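A Standard for Hand-Held Collection Should Begin at the Desk

By Imke Bauerfeind

The draft code of practice now circulating among members of the Laltlow working group runs to 85 clauses. Most of them concern data after it has been recorded: how files are named, how long they are kept, who may copy them, and what must be removed before they are shared. These are proper subjects for a code. Only 7 clauses, however, deal with the place where the recording is made and the conduct of the person making it. I believe this balance is wrong, and I ask members to correct it before the text is put to a vote.

The rules that govern fixed robot arms were written for a machine bolted to a floor. They assume a fence or a marked zone, an emergency stop, and an operator who stands outside. A hand-held gripper has none of these. It is carried by a person and can be brought into any office, kitchen or stockroom whose owner agrees. The hazards are modest, and I do not suggest that anyone needs a helmet to record a session at a desk. The duties are different all the same, and the draft borrows its language from the older rules without asking whether it fits.

Clause 12 is a good illustration. It requires that "the work cell shall be cleared of all items not required for the task." Applied to a production cell, this is sound. Applied to an ordinary office, it would remove the very conditions the recordings are meant to capture. Robots intended for use among people will meet desks that hold paper, boxes and power strips together.
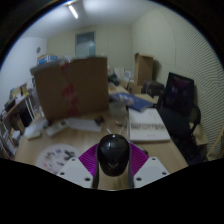 A hand-held gripper over an office desk, with a keyboard, a power strip and a large cardboard box among the items on it.

A workable clause would permit such a desk and would state what must be checked before work starts on it. I propose that the operator record the position of any power strip or cable within reach, confirm that tall or open containers stand securely, and put away papers that carry personal details. Screens should be locked or switched off. The person responsible for the room should agree to the session in writing and should be told which parts of the room the camera will see. A wide lens takes in shelves and walls well outside the task area, and consent that mentions only the desktop is incomplete.

My colleague Hsiu-ying Tang, who represents Mok on the working group, has objected that a longer checklist will be signed without being read. Her concern is fair. When the Jescombe site adopted a form of 20 items in January, the entries soon became identical from one session to the next. The site has since reduced the form to a single page and asks the operator to write 2 sentences in plain words about the state of the workspace. Those sentences have proved more useful to reviewers than the boxes they replaced, and I would support the same arrangement in the code.

There remains the matter of the operator's own comfort. The draft sets no limit on continuous work with a gripper in hand. Holding a tool out over a desk is tiring, and an operator with a sore wrist will begin to take short cuts. The Biveck guidance asks for a break whenever the task changes. Members may prefer a fixed interval, but the code should not be silent.

Comments on the draft may be sent to the secretariat until the close of the present round. I would urge members who manage sites to let the operators themselves read clause 12 and respond to it in their own words.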